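Ullarton Bench Cell: planning and budgeting

The Ullarton is a one-arm disassembly cell for shops that take in retired desktop computers by the pallet and would like the pallets to go away again. It ships with the arm, a two-finger gripper, a wrist camera and a manual that is longer than you'd hope.

What you are paying for

Most buyers budget for the arm and then discover the bench. The cell wants a flat, rigid work surface and a 110-volt outlet it doesn't have to share with the coffee maker. Shipping weight is 707 pounds with the crate. Measure your doors. Measure the elevator too, if your building is the optimistic kind.

Leave more than 70 inches of clear floor on the operator side. Our installers have worked with less and have opinions.

Choosing your first job

Start with towers that have a latched power supply and a side cover that comes off in one piece. A Dell desktop with a release handle beside the supply is a sensible first candidate, and the label on top gives the wrist camera something to read. Cables are where the cycle time goes, so quote your throughput from a case with the wiring still in it.
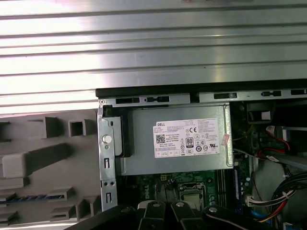
Options worth adding

Trevaskis finger set: slimmer tips for reaching past brackets. Order 2 pairs, as one will go under the bench in the first month.

Fesside parts tray: holds screws, in theory by size.

Movville service plan: covers remote support from 8 a.m. and one site visit a year. Without it, you get the manual.

Lead time

Orders placed before July ship in the fall. For a site survey or a quote with real numbers in it, ask for Tayla Ngata in sales. She answers her own phone, though Monday mornings are a gamble.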